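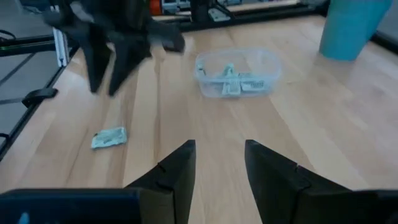
Home | Tickets | Knowledge base | Suppliers | Log out

Category: Equipment requests / Two-arm stations / Grippers and spares

Ticket: replacement fingers and second station, Clallanville
Opened by: Olga Garrido
Handled by: Senthil Kartha
Date opened: 2022-05-15
Status: Waiting on quote

Request

We need to decide what to order for the packet sorting bench before the budget closes. The request from the floor was for a complete second station. I would like to know first if new fingers on the station we have would cover most of it. The packets are small, with crimped ends, and the job is moving them between the tabletop and a clear open tub. Both arms are in use.

The fault that started this: the grip slips on packets lying flat. The controller reports the fingers closed and the arm carries on with the move. Operators then stop the run and put the packet back by hand.

Log

Senthil: Please send the finger part number and the grip force setting. Also say if the slips happen on one arm or both.

Olga: Fingers are the standard Jetik set that came with the arms. Force is at the factory setting. Both arms do it, the left one more.

Senthil: Lower the force one step and slow the last part of the approach. Run 200 picks and write down the misses. Don't change anything else during the run.

Olga: Done. 48 misses. Before the change we had 56 on the same count, so a little better but still too many to leave it unattended.

Senthil: That is worn or wrong fingers, I think, and not the arm. Jetik sells a soft pad version on the same mount. Ornen makes one too, cheaper, but it needs an adapter plate and the plate is a separate line on the quote. Ask for both prices with the plate included or the comparison is no use.

Olga: Asked. Ornen came back the same afternoon. Jetik wants the serial numbers first, which I have sent.

Senthil: Order spares with the first set. Pads are a wear item and should go under consumables, not capital. If they go under capital you will need a new approval each time you replace them.

Olga: Noted. What about the second station? Eren offered a bench with rails and two arms, delivery in November.

Senthil: Hold it. Get the pads fitted, repeat the same run, then size the request from that number. If the misses drop enough, the existing bench can take the extra shift. If you do go ahead, check that the Eren price includes the cable kit and the table clamps. Last time they were left off and we paid freight twice.

Olga: Okay. I have moved the station to next year's draft and put 2 sets of pads per arm on this year's list. Can you leave the ticket open until Jetik answers?

Senthil: Yes. Add the quotes as attachments when you have them.

Recent tickets

Adapter plate bolt length
Controller license renewal
Moving a bench between rooms, what to budget
Spare cables for wrist cameras
Return of unused Ornen pads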